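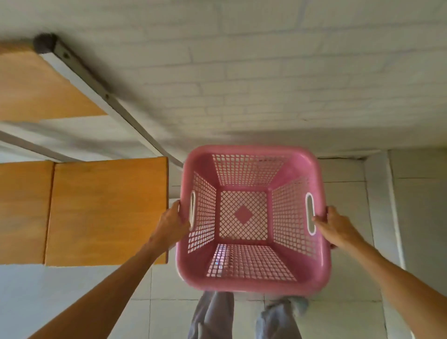

Figure 4. Two-handed hold on an empty perforated basket, seen from the head camera.

4.2 Grippers for two-handed carrying

The second comparison concerns the end effectors. The single-arm results in Section 4.1 favoured the parallel gripper on almost every item, and we wanted to know whether that order holds when two arms have to carry one light, hollow object between them. Both grippers were fitted in matched pairs to the same arms. The controller, the head camera and the trained policy were left as in Section 4.1, apart from the mapping from hand pose to gripper opening described below.

The first gripper, Homer, is a parallel gripper with flat rubber pads and a short stroke. The second, Virnanden, has three fingers driven by one motor and closes around whatever it meets. Homer gives the stiffer hold. Virnanden gives way under side load, and its wrist-to-fingertip distance changes as it closes, so the position of the contact point has to be estimated from motor travel.

Demonstrations were recorded by people using their own hands and wearing the head camera. The full set holds 3608 clips, of which the basket clips form one of six object groups. Figure 4 is typical of the view on which the policy depends: the forearms enter from the two lower corners and meet the basket from either side, and the open top faces up so that the whole interior can be seen. The fingers of the left hand are curled over the rim near the handle slot, while those of the right hand lie extended across the outer wall beside the other slot. The two hands therefore do not give the same target. A rim hold of the left-hand kind suits a parallel gripper, which can take the wall between its pads. A flat hand on the outer wall relies on inward force from both sides, and neither gripper can copy it closely.

We tried two ways of turning such clips into gripper commands. In the direct mapping, the midpoint between thumb and forefinger becomes the grasp point and the gripper takes the direction of the palm. In the rim mapping, the grasp point is moved to the nearest part of the rim, and the gripper is turned until its closing direction lies across the wall. The rim mapping needs an estimate of where the rim is. We took this from the head camera alone, with no depth sensor, in order to keep the two conditions equal.

Each pairing of gripper and mapping was run for 50 trials. A trial began with the basket on the floor and ended when it had been lifted, carried and set down upright. We stopped a trial if either gripper lost contact or if the force between the arms passed the controller limit. Limits were the same for both grippers.

With the direct mapping, Homer failed in 16 trials. Most of these were missed grasps on one side: the pads closed on air outside the wall and the arms then lifted the basket by a single edge. Virnanden failed less often under the same mapping, as its fingers swept the wall inwards before closing. With the rim mapping the order was reversed. Homer then held the wall firmly and the basket stayed level during the carry, whereas Virnanden tended to let it tilt — the fingers settled at different depths on the two sides.

Perforated walls caused a separate fault in the rim estimate. The floor shows through the openings, and over a tiled floor the estimator sometimes took a grout line for the far edge of the basket. The error was small in the image but large at the gripper. Smoothing the estimate over time reduced the fault and added a delay, which mattered little while the arms were still approaching and rather more once contact had been made. We therefore froze the estimate at first contact in all the trials reported above.

A softer pad was also tried on Homer. It left fewer marks on thin plastic, but it crept under steady load and was dropped from the comparison. We use Homer with the rim mapping for the remaining two-handed tests. Virnanden is kept for the cloth items in Section 4.3, where there is no rim to find and the direct mapping is the only one available.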